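Community Help > Robots & Automation > Good practice

How many texture variations before I can call a simulated gripper test "fair"?

Asked by Helmi Saarinen

Hello everyone, and thank you in advance for your patience! I look after the simulation side of a small two-arm project we call Homska. We're writing our house rules for evaluation, the sort of thing a new person can read in their first week and follow without bothering anybody. My draft says every policy gets run in 800 episodes, with the surface textures and lighting drawn at random each time. A colleague thinks random textures make the results impossible to compare from one month to the next, and wants one plain gray table forever. I can see his point, but it makes me uneasy. Is there a usual practice here, or does every lab make up its own?

3 answers

Eduardo Antunes (accepted answer)

Hi Helmi, and welcome! I went around in circles on this very question when we set up the rules for Lirero, so let me save you a few evenings.

You can keep both. Draw your textures at random, but draw them once, save the seeds, and put the list under version control with the rest of the test. Ours has 2997 entries (it was a rounder number until we threw out 3 broken ones) and it hasn't changed since April. Everybody runs the same list, so the numbers compare nicely, and you still get the variety.

Then keep a second list that the people doing the training never see. Please be strict about this one, even with your friends. We also write the simulator version and the gripper's starting opening into every report.

One more thing, and I do go on about it: have a person look through the wrist views before you freeze the list. A busy texture can land on the object and the surface behind it alike, and you want to decide ahead of time whether that stays in. 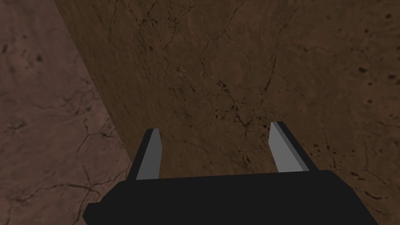 We leave the hard ones in and give them a tag, so they get their own line in the results table. If you delete them quietly, your success rate goes up and you've learned nothing about the policy. Write the tagging rule down before the first run, too, or somebody will be tempted to tag whatever failed.

Jouko Karppinen

Agree with Eduardo mostly. We use 4 fixed sets and report each one separately. An average over all of them hid a bad regression from us for weeks.

Patricio Acuña

just use the gray table, much faster to render

Comment from Helmi Saarinen: Thank you all so much! Seeds and a hidden list are going in the draft. Eduardo, who keeps your hidden list, one person or two?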